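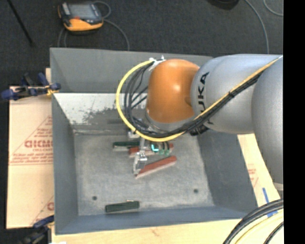
*Poste 2, bras KUKA au-dessus du bac, avec les quatre blocs de démonstration.*

# Contrôle de sécurité avant la visite : cellule de prise en bac

**Lieu :** atelier Zetex, zone Majali
**Occasion :** journée portes ouvertes de février, démonstration pour les clients de Zakum et pour le public
**Contrôle fait :** le matin, avant l'ouverture des portes, puis une deuxième fois à 13 h
**Légende :** OK = conforme / R = remarque, démonstration autorisée / NON = à corriger avant de démarrer

Je m'excuse pour mon français, j'ai essayé d'écrire court. Les points R doivent être lus par la personne qui tient le pupitre.

## 1. Accès et public

- [x] **1.1 Barrière posée devant le poste, côté public.** OK
- [x] **1.2 Distance entre la barrière et la zone du bras.** OK. Le marquage au sol était effacé à un endroit, il est refait.
- [x] **1.3 Nombre de visiteurs par groupe.** R. La feuille d'accueil dit jusqu'à 15 personnes. Si un groupe est plus grand, il faut le couper en deux et faire la démonstration deux fois.
- [x] **1.4 Passage vers la sortie libre.** OK
- [ ] **1.5 Panneau « ne pas franchir » en français et en anglais.** NON le matin, il manquait l'anglais. Imprimé ensuite, à vérifier à 13 h.

## 2. Bac et support

- [x] **2.1 Le bac ne bouge pas quand on le pousse avec la main.** OK, essayé sur les quatre côtés.
- [x] **2.2 Serre-joints bleu et noir, à gauche du bac.** OK. J'ai resserré celui du bas d'un quart de tour.
- [x] **2.3 État des parois.** R. La paroi du fond est éraflée et le plancher du bac est rayé. Pas de bord coupant sous le gant. C'est seulement l'aspect, mais un visiteur va peut-être poser la question.
- [x] **2.4 Les deux trous dans le plancher du bac.** OK, rien dedans. Ne pas utiliser des pièces plus petites que les blocs.
- [x] **2.5 Panneau à marquage rouge, à côté du bac.** OK, à plat. Il ne faut pas poser des outils dessus pendant la démonstration.
- [x] **2.6 Ruban bleu, côté droit.** R. Un coin se décollait, je l'ai remplacé. À regarder encore après la pause.

## 3. Bras et câbles

- [x] **3.1 Vitesse limitée au mode démonstration.** OK. Réglage lu au pupitre : 100 mm/s pour la descente dans le bac, 500 mm/s pour le transfert. La deuxième valeur est permise seulement quand la barrière est fermée.
- [x] **3.2 Câble jaune et faisceau noir le long du bras.** R. La boucle du câble jaune, à gauche de l'articulation orange, est large. J'ai fait tourner le bras lentement sur tout le programme et elle n'a touché ni la paroi ni les blocs. Ne pas ajouter une autre trajectoire sans refaire cet essai.
- [x] **3.3 Attaches du faisceau.** OK. Les bouts des colliers dépassent au support blanc. À couper après la journée, pas maintenant.
- [x] **3.4 Câbles noirs en bas à droite, par-dessus le ruban.** R. Ils sont hors du passage du public, mais l'opérateur doit faire attention à son pied quand il se penche vers le bac.
- [x] **3.5 Câbles gris sur la moquette, derrière le bac.** OK, non tendus. Personne ne circule de ce côté pendant les visites.

## 4. Pince et pièces

- [x] **4.1 Doigt métallique de la pince, fixation.** OK, vis contrôlées avec la clé.
- [x] **4.2 Voyant bleu-vert à côté de la pince.** OK, allumé.
- [x] **4.3 Petits tuyaux et raccords verts.** OK, pas de fuite entendue.
- [x] **4.4 Blocs : deux rouges, deux vert foncé.** OK. Les visiteurs peuvent choisir la couleur, mais c'est l'opérateur qui place les blocs dans le bac, bras arrêté.
- [x] **4.5 Essai de prise, série courte.** R. Un bloc vert couché près de la paroi avant a été manqué deux fois, repris à la troisième. Pas dangereux. Il vaut mieux le dire au public avant.

## 5. Arrêt et reprise

- [x] **5.1 Arrêt d'urgence du pupitre.** OK
- [x] **5.2 Arrêt d'urgence côté barrière.** OK. Essai fait bras en mouvement lent.
- [x] **5.3 Reprise après arrêt : seulement avec action volontaire.** OK
- [ ] **5.4 Fiche « que faire si un visiteur entre dans la zone ».** NON. La fiche présente était celle de l'ancienne cellule Ustness, avec un autre plan. Retirée. La nouvelle doit être au poste avant le premier groupe.

## Contrôle de 13 h

- 1.5 : panneau anglais posé, OK.
- 2.6 : ruban bien collé, OK.
- 5.4 : nouvelle fiche au poste, OK. Elle a été lue avec l'opérateur avant le premier groupe du matin.
- 3.2 : boucle du câble jaune regardée de nouveau, pas de trace de frottement.

**Décision :** démonstration autorisée pour l'après-midi, avec les remarques ci-dessus. Les colliers (3.3) et la prise près de la paroi (4.5) restent ouverts pour l'atelier.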